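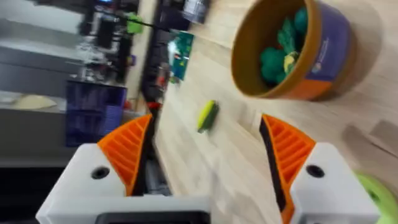 Gripper with orange-finned fingers, wooden tabletop

Small Watches, Big Dials: notes for the Saturday talk
Kheri Rugemalira, 2025-06-28

Start with hello, then straight in. Half an hour of talking, then the trays come out. Say early on that questions are fine at any point, I love being interrupted.

Slide 2: the Skuten
My way into all this. Hand-wound, steel case, made in 1955, silver dial with a small seconds at six. I bought it for the hands! Long thin dauphine hands that reach right out to the minute track, and once you've noticed hands that reach the track you can't stop seeing the ones that don't. Get people to check their own wrist at this point (pause, let them do it, there's always a groan from somewhere).

Lug width 18. Mention this now as it comes back on slide 6.

Slide 3: why the dial looks bigger than it is
Thin bezel, domed crystal, markers pushed to the edge. The case is small by today's standards but the dial takes up nearly all of it. Compare with the Dener diver on the same slide, a much larger watch with a thick turning bezel, where the part you read is hardly any bigger. I do like the Dener, by the way. Say so, or the dive watch people will think I'm having a go.

Don't get stuck on millimetres. Talk about lug to lug instead and how the watch sits. Short lugs that turn down = comfortable on almost anyone.

Slide 4: the Trondex movement
Favourite slide, try not to rush it. Trondex supplied movements to several smaller makers, and the one in my Skuten is their plain manual calibre. No date, no automatic winding, very little decoration. What it does have is a lovely big balance, and a click spring with a curve to it that somebody clearly enjoyed drawing.

Play the sound clip here. Ten seconds of winding, then ten of ticking. Check the volume before people come in, last November it was far too loud and the front row jumped.

If asked about accuracy: mine gains a little every day and I set it over breakfast. Very happy with that. Freshly serviced ones can do better. Don't get drawn into a timing contest with anyone's quartz.

Slide 5: the Phromma reissue
So, the new one. Phromma have gone back to their old dress watch and made a run of 1000, numbered on the back. The good: they kept it small, they kept it hand-wound, and the dial is a proper warm silver that changes as you tilt it. The less good: a date window at three that cuts a marker in half, and a crown that's a bit slippery for something you wind each morning. Still, I wore the loan watch for a week and was sorry to post it back.

Reference is 2093, people always want to write it down so leave it on screen for a moment.

Be fair on price. It costs a lot more than a decent old one, but you get a warranty and no worries about spare parts. Some people will want that and they're right to.

Slide 6: straps
Quick one. Back to the lug width. Old watches often want a thin strap that tapers, and a thick padded one makes them sit up like a hat. Show the Skuten on grey suede, then on brown calf, then on the canvas one (hands up for which is best, last time canvas won and I'm still cross).

Spring bars: always buy spares. Fit the strap over a cloth so the bar doesn't vanish under the sofa.

Slide 7: buying your first old one
Things to say, any order:
Ask when it was last serviced and who did it.
Look hard at the dial printing. Fuzzy letters can mean a repaint.
Soft, rounded lugs usually mean too much polishing.
Wind it gently, feel for grit, set the hands both ways.
Keep it away from the washing-up!

Then trays. Skuten and Phromma side by side on the left, Dener on the right, loupes at both ends. Please wind them, that's what they're for. Rings and bracelets off first if you're picking up the Phromma, it goes back in the box tonight.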